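4.2 Open-Day Demonstration

We ran the bottle task for visitors at the Traltidlow open day in June, and it was a pleasure to see it in front of a crowd. The arm grasps an upright bottle of orange drink low down, below the label. 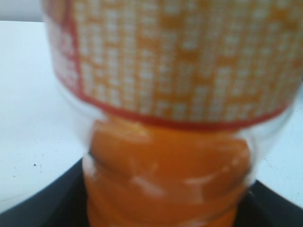

Over the day 308 people stopped at the table, and six of them asked to choose the next trial themselves – a request we were delighted to grant.

Leanne Haworth kept the trial log and took questions on grasp height, by far the favorite topic. 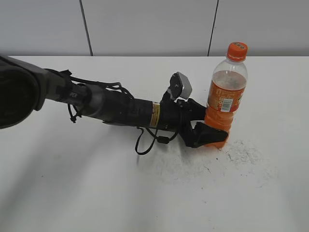
Figure 6. Two-finger grasp on the lower part of the bottle.

Visitor comments led directly to the changes in Section 4.3.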